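Home | Issues | Fiction | Contributors | Submissions

Print this page | E-mail this page

The Board at Nidberg

A story by Kristóf Hegyi

The Office of Records at Nidberg was established for the purpose of keeping an account of the valley, and for 42 years it had kept one. The clerks were instructed to enter each matter first upon the whiteboard in the lower room, and then, when the Registrar had approved the wording, in the bound volume. Matters entered upon the board were provisional. Matters entered in the volume were true.

It was the understanding of all staff that the board was to be wiped at the close of business. Section 7 of the Rules said so, and Mrs. Arancibia, the Registrar, had the section by heart. She had read it aloud to every clerk on the first morning of service, including the present one, whose name was Gorker and who had come down from Skumberg in April with one suitcase and a letter of recommendation.
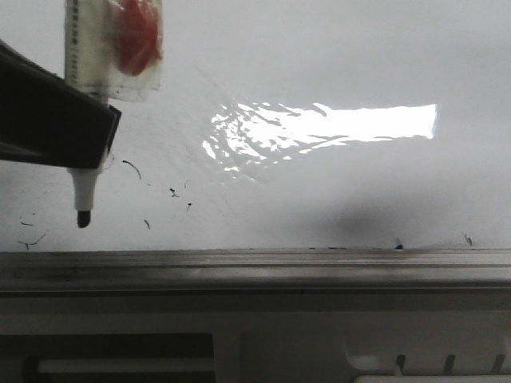 The board in the lower room, with the marker and small marks in ink.

Gorker first reported the marks in his second week. He had wiped the board himself, he stated, and had signed the sheet to that effect. In the morning there were specks and short strokes upon it, such as a pen leaves when a person has begun to write and thought better of it. The Registrar inspected them through her reading glasses. She observed that they did not constitute an entry and directed that they be removed.

They were removed. On the following morning there were others.

A memorandum was circulated. It reminded all persons having access to the lower room that the marker was the property of the Office and was to be used for Office business only. As the persons having access were Mrs. Arancibia and Gorker, the memorandum was read twice and filed. Gorker thought of asking whether she believed him. He decided that the question would have to be put in writing, and he did not know which form applied.

He took to staying late. The heating was turned off at six, and he sat in his coat with the volume for the year 2000 open on his knees, reading the entries by the light over the board. A bridge had been repaired. A well had been closed. A family named Gorker had moved from the valley to Skumberg, reason not given. He read the line several times. His father had never spoken of having lived anywhere else.

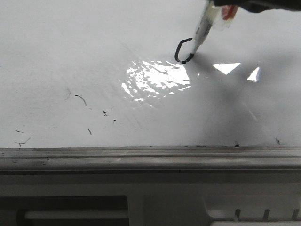

The Rules made no provision for an entry that wrote itself, and Gorker, who had been trained to consult the Rules before consulting his own opinion, turned through them by the cold light until his fingers were stiff. When he looked up, a line had been started. It was thick and black and bent over on itself like a hook, and it stood above the bright broken patch where the lamp shone back from the surface. He could not have said whether it was the beginning of an n or of some letter the Office did not use. Older marks lay to the left of it, a small arc and a few dashes, and he was certain that he had wiped those away. He sat very still. It seemed to him a matter of ordinary courtesy to let a person finish.

In the morning he made his report standing. Mrs. Arancibia heard it to the end, which was not her custom, and then closed the door.

"There was a clerk before you," she said. "He left out the reason. I approved the wording."

"What was the reason?"

"It was on the board. I had it wiped at the close of business." She straightened the sheet on which the signatures were kept. "Section 7 is quite clear."
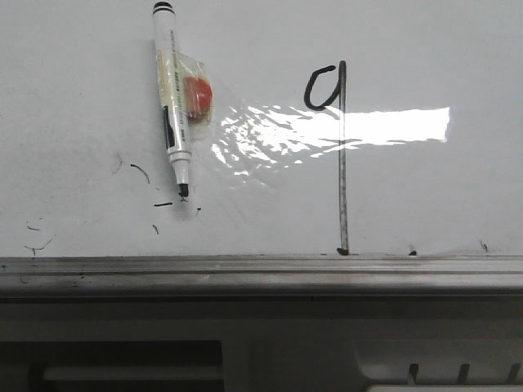

Gorker asked whether the section might be suspended. The Registrar replied that a suspension required 40 days' notice and the consent of the District, and that the District had not answered a letter in years. She said this in her usual voice. Then she took the cloth from its hook, folded it, and put it in the drawer of her own desk — the drawer that locked — and gave him the key.

"I shall be unable to find the cloth this evening," she said. "You will note that on the sheet."

He noted it. He signed beneath, and she signed beneath him. At six the heating went off. The two of them carried their chairs down to the lower room and set them side by side before the board, and Gorker opened the volume to the page and uncapped his pen.

Print this page | E-mail this page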